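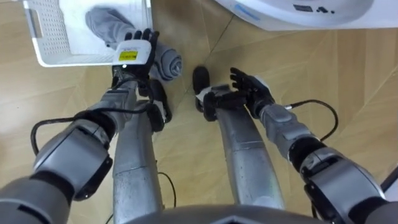
3.2 Floor surfaces and footfall noise

Complaints about footsteps from the flat above made up the largest group in the Estbridge survey, with 168 of the 800 returned forms naming them as the main nuisance. Most came from blocks where carpet had been taken up during refurbishment. The usual replacement was a light wooden floor, as in Figure 2, laid straight over the existing boards or on a thin underlay. Tenants in the Fenwood blocks, where carpet was kept in the bedrooms and hallways, complained less often and mostly about voices or plumbing.

Figure 2. Light wooden floor.

We compared the forms with the landlord's repair records. At Kololness, where the work was finished in January, more than 80 flats had new flooring, but the records do not say which underlay was used. These flats are therefore left out of Table 4. The Gaber blocks have concrete floors and are treated separately in Section 3.4.

Age of tenant had little bearing on the answers. Time spent at home during the day mattered more, and people working night shifts gave the highest annoyance scores in both blocks where we asked about working hours. The question on shift work was added late and is missing from the Fenwood forms.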